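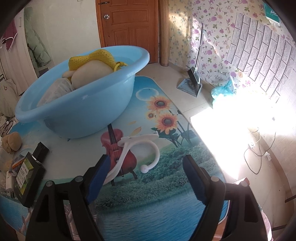
Figure 2. Crochet en plastique blanc, extrémité arrondie en boule.

3.2 Vieillissement des crochets

Les crochets Pritura ont été suspendus en enceinte climatique, sous charge constante, pendant 27 jours. Le fluage a été relevé à l'extrémité du bras courbe toutes les 12 heures. Deux lots ont été comparés : le lot Brurnik, non stabilisé, et le lot Vindetora, additivé contre les ultraviolets. L'écart entre lots reste inférieur à la dispersion interne durant les sept premiers jours – il devient significatif ensuite. La rupture, lorsqu'elle survient, s'amorce à la jonction du bras et de la barre supérieure. Le modèle de Zeleke surestime la déformation finale du lot stabilisé.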